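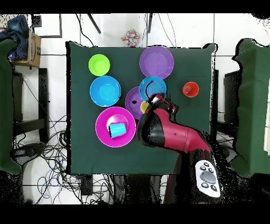 Vurley says its new gripper will clear a table as well as one costing twice as much. At $4,000 without the arm, we wanted to see that for ourselves, so Teresa Mulcahy and Cathal Ó Gríofa spent most of May running it against our old Wevska on plastic plates, cups and bowls.

The sales sheet promises 90 percent on "mixed tableware." Over 604 picks we got nearly that on upright cups and bowls. Flat plates were another story – 55 percent, and worse when they overlapped. The Wevska did no better, but then Wevska never claimed it would.

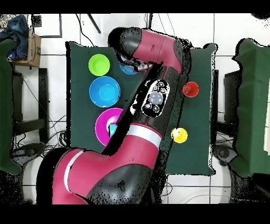 The arm over the test table, with the gripper beside a small blue bowl.

Vurley blames our fingertip settings. Maybe. Annick Caron has asked for their numbers on plates alone, and we would hold off on ordering until she gets them.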